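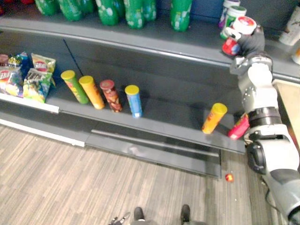
*Olinley shelving in gray, with soda bottles and canisters on the top shelf and bags of chips on the deck underneath.*

# Olinley Snack and Drink Shelving

**Gray finish, metal front lip, 1597 mm tall**

We've sold a lot of shelving over the years, and the Olinley is the one we keep putting in our own break rooms. It's a plain gray unit for small shops, office canteens, college snack corners and anywhere else that has to get bottles, tubs and bags of chips onto one piece of furniture without a fuss. It goes together quickly, it stays square once it's up, and bright packaging looks great on it!

## The shelves

The deck is what sold us. It's 23 inches deep, so you can lay chip bags down in a loose pile, lean them on each other or stand a few up at the back and still have room in front. If you've ever tried to keep bags tidy on a narrow rack meant for cans, you'll know how much of your morning that eats up.

Upright things go on the top shelf. Soda bottles line up nicely there, and canisters can sit right beside them with a small gap so shoppers can tell where one product ends and the next begins. The metal ledge along the front gives you a clean edge to face everything up to. Pull each bottle forward until its base meets the ledge and the row straightens itself out.

Every shelf lifts off its brackets (there are eight in the box, with the screws already in the little paper envelope taped to the inside of the base panel - please don't throw that panel wrapping away before you've looked). Moving a shelf up or down takes one person a minute or two once the stock is off it.

## Why gray

We tried the unit in white and in black first. White showed every scuff from a delivery crate, and black made the lower shelf feel like a cave. Gray does neither. Greens, reds and yellows all stand out against it, and a wipe with a damp cloth and a drop of dish soap brings it back at the end of the day. Mitali Sikder looks after our showroom and picked the shade, and she was right about it from the start.

## What's in the box

- Two side frames
- Back panels
- Base panel
- 4 shelves with front lips
- 8 brackets and all screws
- Leveling feet, already fitted
- Wall strap and plug

You'll need a Phillips screwdriver and a level. A rubber mallet helps with the back panels, which are a snug fit on purpose.

## Setting it up

Lay the side frames flat on cardboard and fix the base panel first. Stand the whole thing up, slide the back panels in from the top and then hang the shelves from the bottom up. Level the feet before you load anything. Fix the wall strap too, especially if children or carts come past.

For drinks, we like to leave enough space above the bottles that a hand can get over the caps. Start with a wider gap than you think you want and close it up later. Canisters are more forgiving and will fit under most settings.

If you're running several units side by side, ask for the Lasano joining kit when you order. It pins neighboring side frames together, so the front ledges run on in one line from unit to unit. It looks so much better than two racks pushed up against each other, and the joint doesn't collect crumbs.

## Add-ons

**Indden label strip.** A clear strip that clips over the front ledge and takes standard paper price tickets. It comes off without leaving a mark.

**Igwe divider set.** Low dividers that keep one flavor of chips from sliding into the next. They slot in anywhere along the deck and you can pull them out again for wide items.

**Extra shelf.** Same depth and same lip, with its own pair of brackets. Good for candy bars and other short items.

## From people using it

"We put ours by the front counter in January and I've moved the shelves about three times since, just because it's so easy to try things. The chips are finally off the floor crate." - Gemma Entwistle

"Solid. The back panels were tight going in and I did swear at one of them, but there's no wobble at all now. I'd buy the joining kit at the same time if you want two." - Euan Baxter

## Delivery and returns

Units ship flat in two cartons. The longer one is awkward on stairs, so have a second pair of hands ready. If anything turns up bent or missing, send a photo of the part and the carton label to Darragh McGrath on our parts desk and he'll get a replacement moving. You can return an unbuilt unit in its original cartons, and built ones can come back too if they're clean and all eight brackets are with them.

Shelf heights, spare feet and touch-up paint are all listed on the Olinley parts sheet, and the sheet is packed with the screws.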